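2019-03-01

Mesh laundry bags, and how I store them

I bought my first mesh bag for one sweater and now I put most small things in them. Socks, bras, anything with a hook. I ordered a set of 5 from Clisa last April and they have held up fine. The ginkgo leaf one gets the most use. It's white with green and yellow leaves and an orange-yellow zipper, so I can find it in a full load.

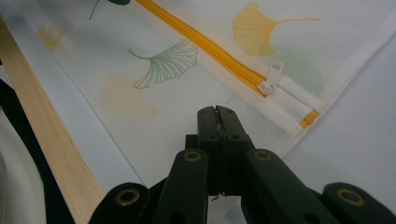
The zipper is what I check before buying. I had a Pleltard bag where the slider came off after 16 washes, and I spent an evening picking socks out from behind the drum. I also skip anything with a metal pull.

For storage I used to stuff all of them into the biggest one. They came out crumpled and took up half the shelf. Now I lay each one flat, smooth it from the middle out, zip it closed, and fold it in along the same creases every time. The corners like to lift, so I do those last. A flat surface with some give works better for me than the top of the dryer. Folded, they stand up in a shoebox next to the stain remover.

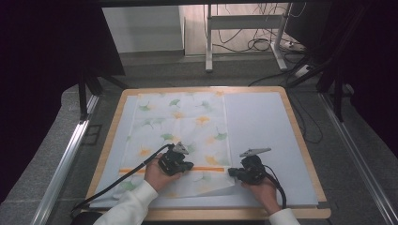 Nkrumah Aryee wrote in to say that folding along the same lines wears out the mesh, and that rolling the bags is easier on the zippers. I tried rolling two of them last week. They came undone in the box, so I may need a rubber band.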